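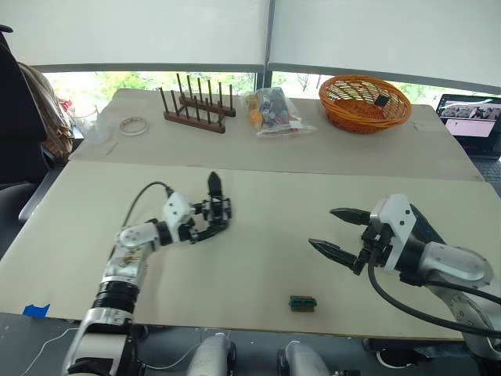
**Fjeld发布Storier系列工作台及配套卷帘**

2025年8月19日，星期二

Fjeld今日宣布，面向电子装配、检修与教学实训场所的Storier系列工作台开始接受订货，同步供应的还有Cisier遮光卷帘。两类产品可分别订购，也可按房间整体配置。首批订单自即日起登记，由项目部统一确认尺寸和交付顺序。

**台面**

Storier系列采用浅米色板材台面，表面为哑光处理，不设花纹。选用浅色的依据来自四月完成的内部试用：试用人员在同一照度下拾取小型连接器、电路板和紧固件，浅米色台面上深色及蓝绿色零件的轮廓较易辨认，且表面反光低于原有的白色台面。

台面与台架分体供货。板材以螺钉自下方固定，上表面无外露紧固件，磨损后可单独更换，台架无须移位。板边作封边处理，四角倒圆。单张台面的均布承载额定值为300千克，该数值适用于台架四脚均已调平的情况。局部集中载荷须另行核算，订货时应注明设备底座尺寸和安装孔位。

产品负责人Precious Dimaculangan表示：“小零件作业对台面的要求比较具体，颜色要稳定，表面要平，换板要快。这一系列的设计参数基本围绕这三点确定，没有增加抽屉、挂板等附件。需要附件的用户可以使用台架侧面的预留孔自行安装。”

**布置方式**

工作台可单张使用，也可前后成排布置。成排布置时，各台面高度应以最靠近窗侧的一张为基准逐张调整。台脚调节行程为60毫米，可补偿一般地坪高差。调平后须锁紧防松螺母，并在投入使用一周后复检一次。

线缆较粗或较长的设备，建议在排位阶段即确定走线方向。台架后部设有走线槽，盖板为卡扣式。台面本身不开出线孔，如有需要，可在订货图纸上标注位置，由工厂加工后再封边。现场开孔不在质保范围之内。

**窗侧遮光**

Cisier卷帘为浅色织物，适用于高窗。安装在窗扇中梃两侧时，每幅卷帘独立升降，帘布可停在任意高度。装配作业期间，推荐将卷帘放至接近窗台的位置，下部保留一条窄缝，既可限制直射光落在台面上，也可保留少量自然光和对外视线。

在工作面照度方面，Fjeld建议以500勒克斯作为一般装配作业的设计值，并在卷帘放下的状态下测量。测点应取台面中部和两端，测量时操作人员不得遮挡光源。精细焊接或目检工位应增设局部照明，灯具安装于台架立柱，不占用台面。

安装主管Virgilio Barredo负责卷帘部分的技术说明。他指出，卷帘与工作台的施工顺序对验收结果有影响：“先装卷帘，再排工作台。反过来做，台面要重新覆盖保护，梯子也没有地方放。窗前那一排的位置最好等卷帘验收之后再定。”

**维护**

台面日常清洁使用微湿软布和中性清洁剂，随后用干布擦净。不得使用丙酮、强碱或含研磨颗粒的产品。焊锡残渣应待冷却后以塑料刮板清除。需要静电防护的作业应另行铺设接地台垫，Storier台面本身不作为静电耗散表面供货。

卷帘帘布可用吸尘器配软刷清理，禁止机洗。帘布边缘出现毛边时，应停止使用并联系更换，不宜自行修剪。

**供货与服务**

Storier工作台的标准交付周期为4周，自图纸确认之日起计算。含定制开孔或非标尺寸的订单，周期在报价单中另行注明。Cisier卷帘须在现场测量后下单，测量由Fjeld或其授权安装单位Dromance执行。

到货后应当场核对板材编号和外观，如发现边角损伤，须在签收单上注明。未安装的板材应水平放置于干燥室内，底部加垫条，不得斜靠墙面存放。

色板、安装图和承载数据表可向项目部索取。教学机构申请样板时，请注明房间的窗户朝向及现有灯具类型。

**联络**

媒体事务：Lorna Lagman，Fjeld新闻办公室
技术咨询：Senyo Bonsu，Fjeld项目部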